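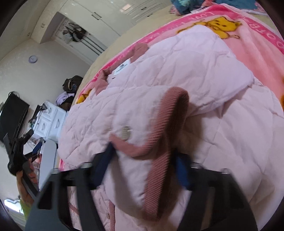
Eifion Dafis says the fill is not the problem and we should look at the wash-in first. He had the same clumping on the Lelix batch and it went away once the detergent dose was cut in half. Noted. I still want the fill ruled out before touching the dose, so today was loft only.

June, bench 2, start 9:40

Purpose: loft recovery of quilted polyester panels after machine wash and tumble dry. Outer is the Flusatska plain weave, same roll as last month. Fill is the Grondudberg staple, siliconized, 100 g per square meter nominal. Panels cut square, quilted in wide channels, edges overlocked. Corduroy strip sewn to one edge on half of them, because the trim shrinks at a different rate from the shell and I want to see how far in the pucker travels.

Conditioning: overnight on the rack, room closed. Humidity logger was reading high again until I moved it off the window sill. Readings before that are struck out in the log.

Wash: 40 C, gentle, liquid detergent at label dose, no softener. Ballast towels made up the load. Spin set to low. Machine stopped once on an unbalanced load; redistributed by hand and restarted from the rinse. Wrote this on the bag so the set can be pulled if it reads odd.

Dry: low heat with two wool balls. Checked at half time. Channels near the trimmed edge still felt cold and heavy when the others were done, so the whole load went back in until those caught up. The plain panels are therefore slightly overdried. Next run, dry the two types apart.

Loft: pressure foot lowered slowly, wait one minute, read. Panel 462 gave a low reading twice. Held it to the light box and the fill has moved into one end of the channel, leaving a thin patch by the seam. Stitch line there is longer than spec. Probably my tension, as that was the first panel off after I changed the thread.

Plain panels came back close to the starting figure after shaking. Trimmed panels did not, and the shortfall sits in the channel next to the corduroy. Pucker is visible into the second channel on some but I have no good way to measure it yet. Tried a straightedge and feeler gauge, poor repeatability.

Snaps: pull test not done, the clamp jaw is still out for repair. Caps checked by eye after drying, no lifting.

To do
Re-cut 462 and requilt at correct stitch length.
Prewash a length of the corduroy before sewing, compare.
Half dose run per Dafis, plain panels only.
Label the wool balls, one set is going missing.

Off the bench 4:15. Panels left flat on the rack, do not stack.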